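4. Setting up your first public consultation

With your council account live, you can open a consultation on a planning proposal and start hearing from residents. This is the part of Vusance we most enjoy showing people! Work through the steps in order the first time; after that you can jump about as you like.

Before you start, have the proposal summary, the site boundary file and the closing month agreed with your planning officer. You will need Editor rights or higher (see section 2).

4.1 Create the consultation

1. Open Consultations and choose New.
2. Type a title that residents will recognise. "Land behind Bañez Road" works far better than a case number.
3. Paste the summary into the Short text box. Anything past 80 words folds away behind a Read more link.
4. Choose Upload boundary and pick your file. The site appears on the map as a shaded area.
5. Drag the corner handles if the outline needs tidying, then choose Save draft.

Note: The draft can be seen by Editors and Approvers only. Residents see nothing until step 4 of section 4.3.

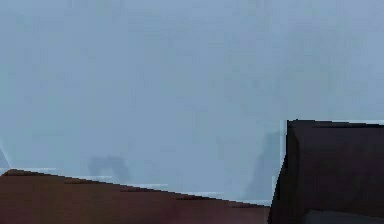 4.2 Add the questions

1. Go to the Questions tab and choose Add.
2. Pick a question type. Open text gives you the richest replies – people know their own streets wonderfully well – while Scale is quicker to report on.
3. Tick Required only for the postcode question.
4. Keep the form to 8 questions or fewer if you can.
5. Choose Preview and fill in the whole form yourself, on a phone if you have one to hand.

Caution: Changing a question type after replies have come in deletes the replies to that question. Add a new question and hide the old one.

If you are moving over from Gritance, your old question sets can be brought in under Import. Section headings come across as plain text and will want a quick check.

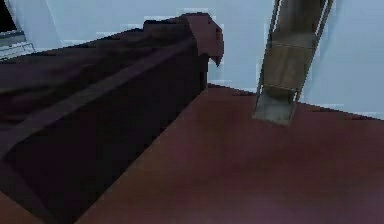 4.3 Approve and publish

1. Choose Send for approval. You need two Approvers, and neither can be the person who wrote the draft.
2. Each Approver gets an email with a link. The link lasts two days, after which you can send a fresh one from the Status panel.
3. Set the opening and closing times. Closing at 5 pm saves a lot of late phone calls.
4. When both names show in green, choose Publish.

The consultation is now open, and the first comments will land in your Inbox tab. It's a lovely moment when they do.

Note: Paper replies can be typed in under Inbox, Add by hand. Mark them Paper so they are counted separately in the report.
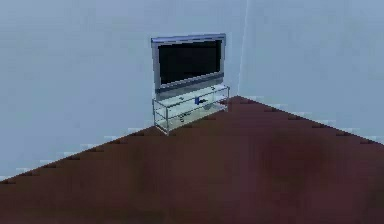 Corner view, walls and floor

4.4 If something goes wrong

The boundary sits in the wrong place: check the grid setting under Map, Options, then upload the file again.

Approve is greyed out: the Approver is signed in with an Editor account.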